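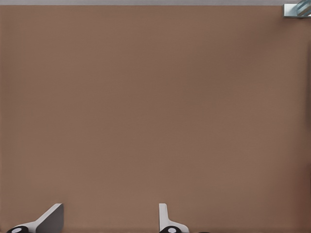 The Long Cure

Linseed oil does not dry. It reacts with oxygen, and the reaction sets the pace of every finishing shop that still uses it. At the Plirville works, where Teresa Horgan runs the finishing room, a tabletop gets three coats and spends most of October on a rack.

Horgan keeps the room at 20 degrees Celsius. Below 10 the oil stays tacky for days and picks up dust. Air movement matters as much as heat, so the racks are spaced a hand's width apart and the fans run overnight at low speed.

Raw oil is the slowest option. Boiled oil, in spite of its name, is usually raw oil with metal driers added, and it can be handled the next day. Plirville uses a third type, heated without air until it thickens. It levels well and yellows less, but it has to be thinned for the first coat or it sits on top of the grain.

Surface preparation is where most faults begin. Wissam Harb, who teaches finishing at the Coline workshop, stops sanding at 220 grit on open-grained wood. "Go finer and you polish the surface shut," he says. "The oil can't get in, and you end up wiping most of it off again." Excess left on the wood after 20 minutes turns to a gum that has to be cut back with solvent and a pad.

Color is harder to control. Oil darkens pale wood at once and goes on darkening it for years, faster in a dim room than in a bright one. Joris De Bruijn has kept 226 test boards since he began making furniture, each marked on the back with the oil, the thinner and the month. Half of each board is stored in a drawer. On the older ones the drawer side is visibly more amber.

Rags are a separate problem. A crumpled oily rag can heat itself to ignition within hours. Horgan's are spread flat outdoors until stiff, then go into a lidded metal can filled with water.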